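Teleoperators wanted, part-time, Skistley

Do you enjoy building with LEGO? Would you still enjoy it through a robot arm, all afternoon, with someone asking you to put the brick back and do it again? Then the Malinowski manipulation group would like to hear from you.

We are teaching a learning system to pick up bricks and stack them. It learns from examples, and the examples come from people. So far we have 2992 usable demonstrations, a large share of them made by graduate students who have theses to write and have started saying so out loud.

You would steer the arm from a bench at our Skistley site, following a prompt on the screen: blue on red, say, or green beside orange. One attempt is one example. Shifts last two hours, afternoons only, beginning in November.

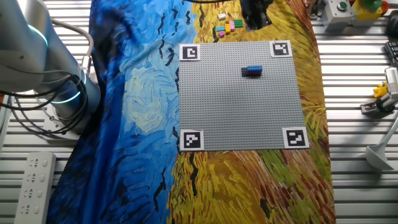 Do I need to know anything about robots?
Experience is welcome and makes very little difference. The first shift is paid training, and most of it goes to learning how gently a gripper can be persuaded to close. People who play piano, sew or repair small things tend to get on well. So do people who are merely stubborn.

Please don't tidy your mistakes away. If you miss a stud, nudge the stack or come in crooked and have to back out, finish the attempt and mark it as it went. The system needs to see recoveries, and a batch of perfect runs teaches it nothing about Tuesday-grade humans. We log the wrist view along with the overhead one, so keep an eye on the fingertips as you come down to the plate.

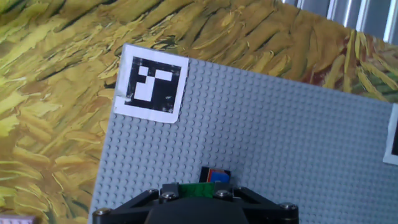 Hanna Rutkowska writes that she signed up for a month and stayed for six, that the first 17 attempts were humbling, and that she now sets down coffee cups at home with unnecessary care. She would also like applicants to know that the chair is better than it used to be.

We pay by the hour, never by the brick. Speed bonuses were tried once at our Sodcombe site and produced some very fast, very bad data.

You should be 18 or over, able to tell the brick colors apart, and comfortable sitting for two hours with a break in the middle. Left-handers are especially welcome, as we have hardly any.

To apply, send a few lines to the Prarklow project desk with the afternoons you can manage and the fiddliest thing you have ever put together. No résumé, please. Replies go out within a week.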